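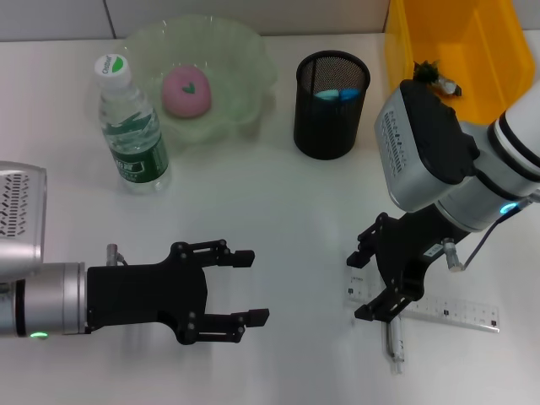 White tabletop, seen from above.

plindville_onni
Well, we got the quote for the boiler at the cottage in Erlow and I had to sit down! 3958 for the lot, and that's before anyone lifts a floorboard. We're only up there at weekends. Has anybody kept an old place going on just a wood stove?

Imke P
Onni, we did four winters like that and I loved it, but the bedrooms were perishing. Get the boiler (and the bathroom rad, please, trust me).

lahcen_g
Can't agree, Imke. We've got one stove and two oil-filled heaters, and last March cost us 215 in electric for the whole month. It'd take years to spend what he's been quoted.

Imke P
Yes but you've got thick walls, Lahcen! His back bit is single brick.

Benedikt A
Did they price draining the old pipes? Ours didn't, and that was another 247 on the bill. I was livid.

plindville_onni
Oh no. It doesn't say. Ringing Potgieter in the morning, then. Arna wants the stove whatever happens, she's already picked the tiles :)

lahcen_g
What colour?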